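3.2 Tables and work surfaces

Kekeli Sarpong drew up the furniture schedule for the Widcombe site, and the tables were the first item on it.
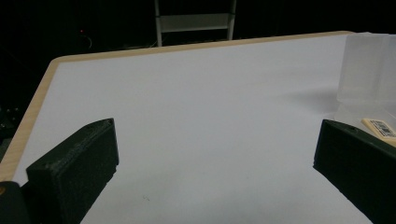 3.3 Edges and corners

Figure 4. A table with a pale top, a light wood-toned edge band and a rounded corner.

The edge band was recorded separately from the top. In an earlier survey at Fumstead the two had been entered as one item, and it was then impossible to tell from the records whether a table marked as worn had a damaged surface or only a damaged edge. For the present study each table was given one line for the top, one for the band and one for the legs and frame.

Of the 664 entries in the full schedule, 30 were marked for a second visit. Most of these concerned bands that had begun to lift at a corner. A lifted band catches on sleeves and cloths, and once a cloth has caught on it a few times the gap gets longer. Staff at both sites had dealt with this in their own way, usually with tape, and taped edges were entered as repaired with a note of the kind of tape used.

Corners were sorted into square and rounded. The type of corner matters mainly when tables are pushed together. Square corners meet cleanly and give one long surface, while rounded corners leave a small gap where four tables join. Users at Widcombe told us that pens and paper clips went down these gaps – a minor complaint, but one that came up in most of the talks we held. They still preferred the rounded tables for single use, as people passed close behind them on the way to the sink.

3.4 Colour and cleaning

Pale tops were the more common type at both sites. Users said that crumbs and pencil marks were easy to spot on them, and that they were wiped more often for this reason. We did not measure how often tables were wiped, so the point rests on what people told us. The finish was entered as matt or gloss by eye, with the observer standing at the long side of the table. Where two observers disagreed, the entry was left as matt and flagged.

Wood-toned bands posed a small problem for the colour entries. The Ondach sheet, which we used at the start, allows one colour per item and has no place for grain. We changed to the Bonsu sheet in March and went back over the first 100 entries so that the whole schedule used the same terms. Bands with any grain pattern, however faint, were entered as wood-toned. No attempt was made to say whether the material was solid wood, veneer or a printed strip, as this could not be settled without taking the band off.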